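Ikero Repair Room, Flitville
Progress report to the Cultcombe Fund, second half-year
January 18, 2022

1. Where the money went

The grant for this period was for "bench organization and parts storage," a phrase we wrote ourselves last July when we still thought of these as two separate problems. They are one problem. It is the problem of a person with a screw in one hand and no idea where screws live.

Of the 370 items on the old inventory, 321 now have a home with a label on it. A further 32 have been thrown out, most of them power adapters for things that left the building years ago. That leaves 17 we can't identify. They are in a bag marked 17, and we would like to report on them next time.

2. The main bench

The big bench was first on the schedule because it was the worst. It has its blue surface, and the rule is that the middle of it stays clear for the job in hand. Boxes go to the left, measuring and parts to the right, and anything that can't decide goes in the beige tray at the back. 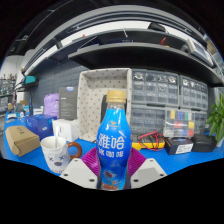 Main bench, with the parts drawers and compartment box at right. Drinks policy still under discussion.

The gray drawer units were the largest single purchase and the one we'd defend to anybody. The fronts are clear, so you can look before you pull. Under the old system (coffee tins, opaque, identical) finding a fuse was a matter of character.

The clear compartment box is for the small stuff we reach for all day. We had a long argument over whether to sort it by size or by what the part does. Size won by one vote and the losing side has been gracious, mostly.

3. Things that have a place

The multimeter now lives in front of the drawers. Its leads do not live anywhere in particular. We budgeted for a lead hook, bought the lead hook, and put the lead hook in one of the 321 labeled locations, where it is very safe.

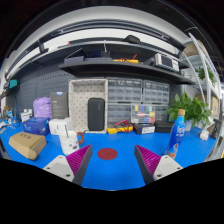
Multimeter in front of the drawer cabinets, leads as usual. Storage tray at center back.

The storage tray was meant to be a temporary holding area, emptied every Friday. We have revised this target. It is now meant to be a temporary holding area. The speaker has moved in and it seems unkind to evict the only thing on the bench that everyone agrees about.

The Bondarchuk soldering course ran on this bench for six evenings in the fall. Attendance was good and so was the feedback, apart from one form that said only "chairs." We have looked into chairs. They are outside the scope of this grant, but we mention them here in a spirit of openness.

4. Things that have less of a place

The left side is behind schedule. Our plan called for boxes to be opened, emptied into drawers and flattened within two working days of arrival. What happens in practice is that a box gets set down on the left, other boxes see that this is allowed, and the group grows.

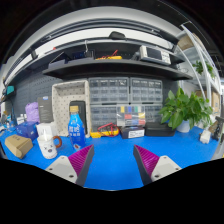
Left side of the bench: cardboard box, mug, and the boxes and purple bag behind. Work ongoing.

We considered a shelf for incoming boxes and decided against it, on the grounds that we know ourselves. From next month each box gets a date written on the lid, and whoever opens up in the morning deals with the oldest one. The mug is exempt. Mugs were raised at two meetings and both times the discussion took longer than the item on fire exits.

5. Spending and variances

Storage came in under budget. Labels came in well over. Our original estimate assumed that each thing would be labeled once, and made no allowance for labels with opinions in them, which had to be redone.

We did not spend the line for bench lighting and ask permission to carry it forward. The supplier has changed the fitting and we would like to see one before ordering.

The rule about the clear middle of the bench has done more good than anything we paid for. It is also the rule most often bent, usually for refreshments.

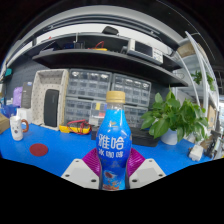
We propose to deal with this by adding a side table in the next period, at a cost we can cover from the storage underspend. It would hold drinks and snacks and would be, in theory, closer to the door than to the electronics. If the fund would rather we spent the underspend on chairs, we know of at least one person who would be pleased.

6. Next period

Finish the left side. Hang the lead hook. Run the Bondarchuk course again in the spring, same bench, with the handout corrected on page two. Second bench to follow once the first has stayed tidy for a full month, so please treat that date as flexible.

Receipts are attached separately, in order, in a labeled folder.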